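Bouzid Room, Ground Floor: The Round Table Corner

This page belongs to the Clirkadard building gallery and covers the round table corner of the big open room on the ground floor. The other pages show the kitchen and the entrance. Text and layout by Mahmoud Ait Ali.

The room is one large space with a light gray floor and a white corrugated ceiling. The lighting is fluorescent and comes on in four banks. For the table corner we normally run only two of them, because the floor is glossy and throws a lot of light back in the evening.

The table

The round white table with the thin gold legs came from Flostach in August. Before that we had a square one, which was larger and blocked the way to the desks. A round top is easier to walk past, and a chair can go on any side of it. The legs look light but the table doesn't move when somebody leans on it. The foot caps were replaced once, as the first set left marks on the floor.

What goes on it changes. Flowers are on it most of the time, and there is usually a tray to keep small things together. Without the tray, cups and keys spread over the whole top by noon. The tray also makes wiping down quicker – lift it, wipe, put it back.

Seating

There are two kinds of chairs in the room. The black mesh office chairs go with the white desks and the softer chairs are for visitors. The pink one with the rounded back is from Clurent and is the one people ask about most. It is comfortable for an hour or so and a bit low for eating. The seating for this corner, with delivery, came to $1,050.

The counter

The long white counter has a curved edge, so there is no sharp corner at hip height. It is used for frames, the lamp, spray bottles and whatever people put down when they come in. We tried keeping it clear and gave up after a few weeks. The rule now is that anything left there on Friday goes into the lost items drawer.

Baskets

The woven wastebasket by the desks is for paper only. Food waste goes to the kitchen. It fills up faster than the plastic bin it replaced, mostly because it is nicer to look at and sits where people pass.

Pictures
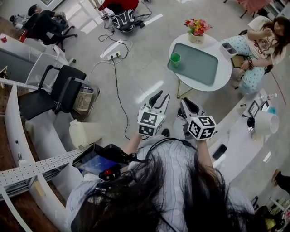
Round table with the tray and flowers, and the long counter to the right of it.

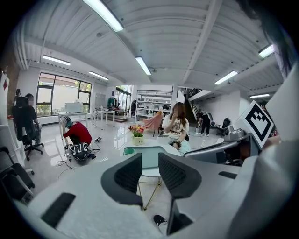 The table again, with the pink chair behind.
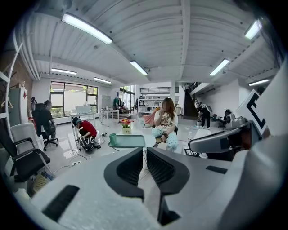
The power strips are the next job. There are enough sockets along the walls, but the middle of the room has none, and cables end up lying across the floor on most working days. We have asked for floor boxes in two places, one near the desks and one close to the round table. Until then please run cables along the desk legs where you can, and coil them up when you leave.

The room seats 12 if the chairs from the entrance are brought in. For a larger group, use the upstairs room – it has a worse floor but better heating. Chairs that are borrowed should go back the same day.

We are also looking at a second round table of the same model. Flostach still lists it in white, though the gold legs are on a longer delivery time than the black ones. If black legs are all we can get, the new table will go by the windows and this one will stay where it is.

Questions about the furniture, or corrections to this page, can be left for Mahmoud at the front desk before 4 p.m.

Next page: Kitchen and back hallway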